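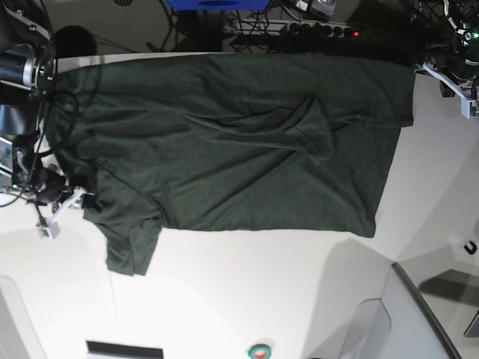 Folding tees so the hems line up

Laundry and Linen board > Folding and storage
Thread started August 2021

plusska_drawer
I have a dresser with shallow drawers (a Lundgren, the low one) and I'm trying to get all my t-shirts to the same size so they stand up in a row. My trouble is before the first fold. I lay the shirt out sideways on the table, neck to the left, and the front and back hems don't meet. One layer sticks out past the other and leaves a little step. The green one in the photo is typical. If I fold from there the step is still there at the end, and the packet leans.

Do you fix this first or fold and ignore it? Also, does it matter that I lay them sideways? The table is white and fairly wide and sideways is the only way I can reach both ends.

hemline23
Fix it first. Hold the two side seams at the hem, one in each hand, and give it one sharp pull toward you. Then let go and look again. Most of the time the layers slide back where they belong.

Sideways is fine. I fold all of mine that way.

Seidu Alhassan
I worked two years in a hotel laundry and we never pulled at the hem. You pull at the hem and you stretch it, and a knit hem that has been stretched goes wavy. Start at the shoulders. If the shoulder seams sit one on top of the other, the rest of the shirt falls where it should. If the hems still don't meet after that, the shirt was cut crooked and there is nothing to fix.

hemline23
One pull is not going to stretch a hem. I have shirts that are ten years old.

Seidu Alhassan
One pull every wash for ten years is a lot of pulls.

brerkari_mom
Looking at your photo, I'd worry about the ridge before the hem. There's a diagonal fold in the body, over toward the hem end. That takes up cloth on one layer and could be what is making your step. Smooth that out with the flat of your hand, from the middle toward the hem, and see if the edge evens up.

plusska_drawer
Tried it on a gray one that had the same thing. Smoothing from the middle got rid of most of the step. There is still a bit left at one corner. I did not pull the hem.

Flurina Wieser
The remaining bit is probably twist. Cheap t-shirts are knitted in a tube with no side seams, and after some washes the body turns a little. Check whether yours have side seams. If they don't, forget the printed front and the label, lay the shirt so that the hem is straight and let the shoulders be off. It folds square and you can't tell when it's on.

Seidu Alhassan
I don't agree with letting the shoulders be off. The fold at the shoulder is the one that shows when it's stacked.

Flurina Wieser
He isn't stacking, he is standing them in a row. Only the last fold shows.

plusska_drawer
She, but yes, standing in a row.

Flurina Wieser
Sorry. She.

kettle_1543
What about the sleeve? The one hanging down toward the front of the table is crumpled. I always do sleeves before anything else - flatten each one, fold it back over the body, then bring the side in to the middle. A bunched sleeve makes a lump and then the packet leans, same as your step does.

brerkari_mom
Agree on the sleeves, short ones especially. They look too small to matter and then they end up as a wad inside.

hemline23
I fold the side in with the sleeve still out and then flip the sleeve back. Less bulk at the shoulder.

plusska_drawer
OK, so the order I'm going to try is:
1. Lay it out sideways, shoulders matched.
2. Smooth from the middle to the hem.
3. Flatten both sleeves and fold them back.
4. Sides to the middle, then in half, then in thirds.

Drawer is 2 inches too shallow for folding in half only, I measured.

kettle_1543
Use a board if you want them all the same. I have the Veka one, it was over 23 dollars but it does the sides for you. A cut-down cereal box works too.

hemline23
A board won't help with a crooked hem.

kettle_1543
Never said it would. It helps with the width.

plusska_drawer
Did the whole drawer last night with the list above. Three still lean. All three have no side seams, so that part looks right. I'll try them again Flurina's way and put them at the back for now.

Seidu Alhassan
Put them at the back either way.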